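Visit to the Clulby robotics club open evening, Flastumdale, 6 Jan 2026

The club meets above the old print works and has nine members this year, all in their first or second year at college. Doors opened at 5 and we were shown up in small groups.

Most of the work is done in simulation. The students build a furnished room on the computer, put a two-armed robot in it and write the code that moves the arms. The current project is called Gidey, a tidying task - the robot has to pick up small things and put them away. On the screens we saw the room from the robot's own viewpoint, with the ball on the bed and an open cardboard box on the long table.

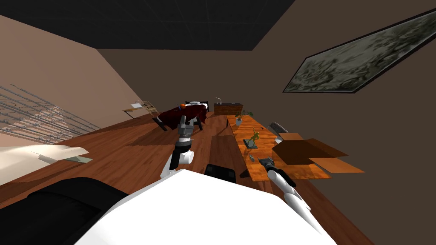

One of the students told us that the arms were the easy part, and that getting the fingers to close at the right moment had taken them most of the autumn. Each change to the code is tested over 200 runs, usually left going overnight.

There were four desks to try. I had a go at steering one gripper by keyboard and found it slow work.

The club is entering the Neltby contest in February. Entry to the open evening was free, and tea was on the landing.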